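Plaris Kompaktwaage P2 – Aufstellen und Einrichten
Stand: November
Text: Dušan Matić

Kapitel 3: Inbetriebnahme

Die Waage wird mit eingelegter Transportsicherung geliefert. Vor dem ersten Einschalten muss diese entfernt werden. Der Wägebereich beträgt 2000 g, die Ablesbarkeit 0,1 g.

3.1 Standort wählen

1. Stellen Sie die Waage auf eine feste, ebene Fläche. Teppich, Gummimatten und Klapptische sind ungeeignet.
2. Halten Sie Abstand zu Heizkörpern, Fenstern und Lüftungsgittern. Schon ein leichter Luftzug verändert die letzte Stelle der Anzeige.
3. Drehen Sie die vier Stellfüße, bis die Luftblase der Libelle in der Mitte des Kreises steht.

Hinweis: Auf Holztischen mit offenen Fugen dürfen die Stellfüße nicht über einer Fuge stehen. Versetzen Sie die Waage um einige Zentimeter oder legen Sie eine Steinplatte unter.

3.2 Stromversorgung

1. Stecken Sie das mitgelieferte Netzteil zuerst in die Waage, dann in die Steckdose.
2. Lassen Sie die Waage 30 Minuten eingeschaltet stehen, bevor Sie justieren.
3. Für den mobilen Betrieb setzen Sie den Akku ein (Zubehör, Bestellnummer 328). Die Laufzeit steht auf dem Beiblatt zum Akku.

Achtung: Keine fremden Netzteile verwenden. Eine falsche Polung zerstört die Elektronik, der Schaden fällt nicht unter die Garantie.

3.3 Justieren

1. Leeren Sie die Wägeplatte und drücken Sie TARA. Die Anzeige springt auf 0,0.
2. Halten Sie CAL gedrückt, bis 1000 in der Anzeige blinkt.
3. Setzen Sie das Justiergewicht von 1000 g mittig auf und warten Sie, bis das Blinken aufhört.
4. Nehmen Sie das Gewicht ab. Erscheint Err 2, war die Waage nicht ruhig – Vorgang ab Schritt 1 wiederholen.

Nach jedem Standortwechsel ist neu zu justieren. Das Gewicht bitte nur am Knauf anfassen, Fingerfett verfälscht den Wert mit der Zeit.

3.4 Kleine Mengen und Papierverpackungen
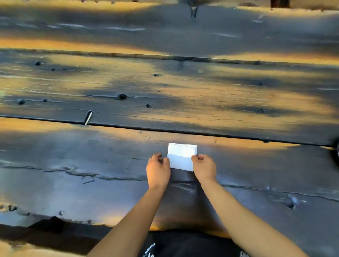 1. Legen Sie die leere Verpackung auf die Wägeplatte und drücken Sie TARA.
2. Füllen Sie die Ware ein. Die Verpackung darf seitlich nicht auf dem Gehäuse aufliegen.
3. Lesen Sie den Wert ab, sobald das Stabilitätszeichen (kleiner Kreis links) erscheint.

Wer Tee oder Gewürze in Serie abfüllt, speichert das Leergewicht über die Taste MEM. Es stehen sechs Plätze zur Verfügung. Der gespeicherte Wert bleibt auch nach dem Ausschalten erhalten – nach einem Wechsel der Papiersorte muss er überschrieben werden.

Hinweis: Der Tarawert zählt zum Wägebereich. Bei einem Behälter von 600 g bleiben 1400 g für die Ware.

Weiter mit Kapitel 4: Reinigung und Lagerung

2 Kommentare | 5 Mal geteilt

Kontakt | Impressum | © Plaris Wägetechnik | Nach oben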